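Sorting chargers and plugs — quick FAQ
Updated Tuesday, July 28, 2026

Do I need special bins?
No. Any plastic tray with a rim. I use a teal bin for plugs I'm keeping out and a white tray for the ones leaving the house. Two colors so I don't mix them up halfway thru.

Where do I do it?
A clear table. Not the floor, not the bed. Leave an open strip in front of the bins so there's somewhere to put things down while you think.

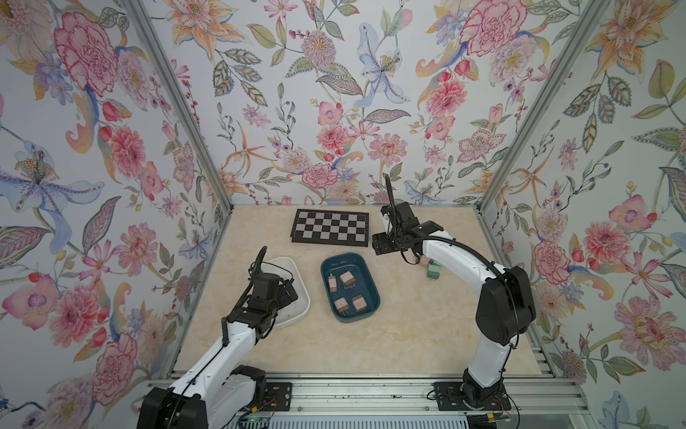

What counts as a plug and what counts as a charger?
Doesn't matter. If it has prongs it goes in the plug pile. Cables are a seperate day.

Cubes or flat ones first?
Cubes. They take up the most room and they tip over if you drop them on top of skinny ones. Prongs all one way if you have the patience — I don't always.

How do I know what one is for?
Read the small print on the case. Output volts and amps. Match it to the label on the device. No match, no guessing, set it aside.

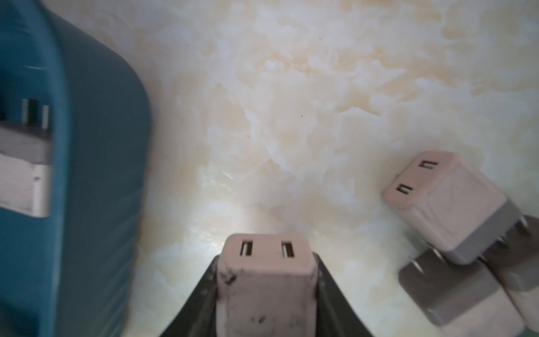 Can I keep adapters with two outlets?
Sure, keep a couple. Handy for travel. Check the slots for dust and bent metal first, unplugged obviously.

What about cracked ones?
Out. Same for loose prongs or scorch marks. Not in the kitchen trash — electronics recycling. Our Brudley drop-off takes them, yours may want them bagged.

How long do you hold on to mystery plugs?
48 days in a marked bag. Then gone.
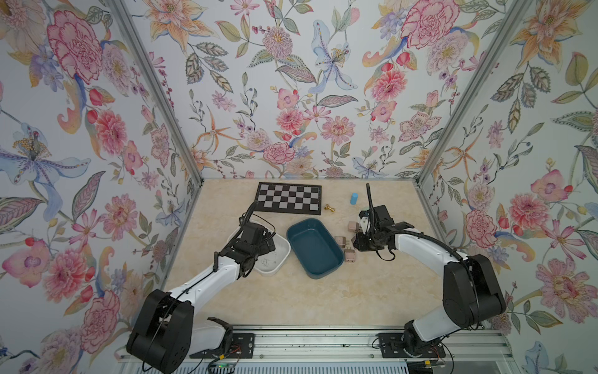 Marilou Samonte wrote in to say 48 days is too short. She keeps hers a full year, had a lamp turn up in June that needed a plug she'd already given away, and now tapes the device name on every single one.

Fair. Tape is good. Masking tape, pen, device name, done. Keep it off the prongs.

Do you sort by color?
Only if it helps you find stuff. Color tells you nothing about voltage.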